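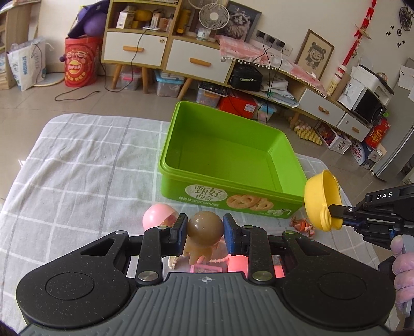

Small Toys and Where They Go
Posted by Marlene Furtado, Sep 21, 2019
Home > Galleries > Living Room

The small toys had been spreading since June, so this gallery is about getting them back under control. The large ones were never a problem - they have a bin. The sea animals, the play kitchen pieces and the things that come out of capsules had no fixed place and ended up under the furniture.

The plan was to use what we already had in the house. The only thing I bought was a pack of labels from Hovland, and I have used 2 of them.

The tin
Green plastic, with butter cookies on the front and COCONUT MILK FLAVOUR in English along with the Chinese. It is a good size for toys that fit in a child's hand, and it wipes clean.

Sea animals
The brown jellyfish with the see-through tentacles and the little orange crab. The jellyfish goes in head down so the tentacles don't get bent under everything else.

Play kitchen
The yellow pot has two small handles. It takes up a lot of room for a toy its size, so the smaller pieces get stored inside it.

The pink ball
Plastic, in halves by the look of it, with something reddish inside. Anything that comes apart stays together in a zip bag, and the bag goes in last.

The table
The white and grey checked cloth stays on while we sort. Small pieces slide less on it than on the bare top, and crumbs shake off outside.

Shelf unit and TV cabinet
Both have white drawers and orange handles. Boxes and bottles are on the open shelves, with the small desk fan and the cat drawing on top. The clear storage boxes underneath are next on my list. The pink cloth with the pom-pom fringe is on the TV cabinet.

Plush toys
The purple one lives on top of the red bin with the face. I have stopped trying to get it inside.

Comments are open. If you have a better way to store capsule toys, please leave a note.

Filed under: toys, storage, living room
Views: 3,104
Previous gallery: Hall Closet
Next gallery: Grunano Shelves, Before Painting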